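4.2 Swapping the controller on the two-arm bench

For the second round we left both arms and both grippers alone and only changed what was driving them. Bonadero is the controller we'd been using all summer (and had grown rather fond of, I'll admit), and Todik is the newer one, which plans for the two arms together. The job was the same each time: small hand tools on a white table, a yellow bin with compartments on the right, and every tool to end up in the bin. We ran 57 trials with each. Fig. 6 gives an idea of how crowded the middle of the table can get, with screwdrivers, wrenches, pliers and knives all within a short reach of one another.

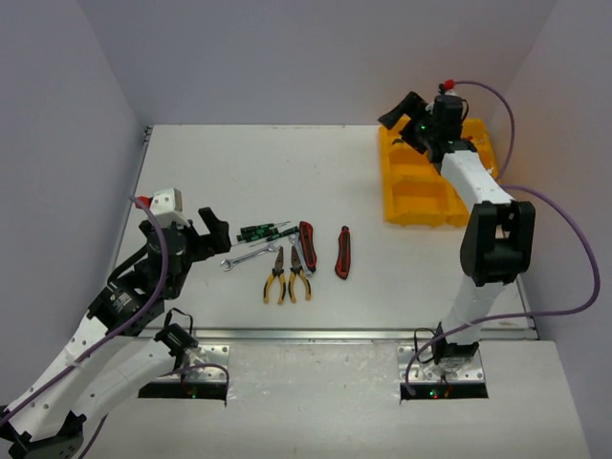 Figure 6(a). Right gripper over the bin, with the tools grouped between the two arms.

Wrenches were the nuisance! They're thin and flat, and our angular fingers really want something with a handle to close on. Bonadero gave up on a wrench in 13 trials, Todik in six, and I'd put most of that down to Todik being happier to have a second go from another angle. I also fretted about the purple cables, which swing about a good deal when the right arm reaches low across the front, but neither controller ever snagged one.
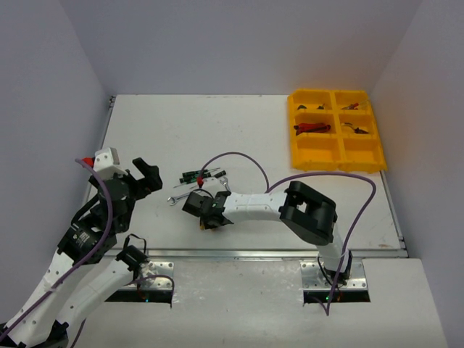

Figure 6(b). Right arm reaching low over the front of the table; screwdrivers and wrenches lie nearby, and the two front compartments of the bin are empty.

Speed was a closer thing. Todik spends longer thinking before it moves (you can hear the arms go quiet), then makes up almost 6 seconds per trial on the way to the bin. We come back to the pauses in Section 5, where the Heiskanen fingers go on.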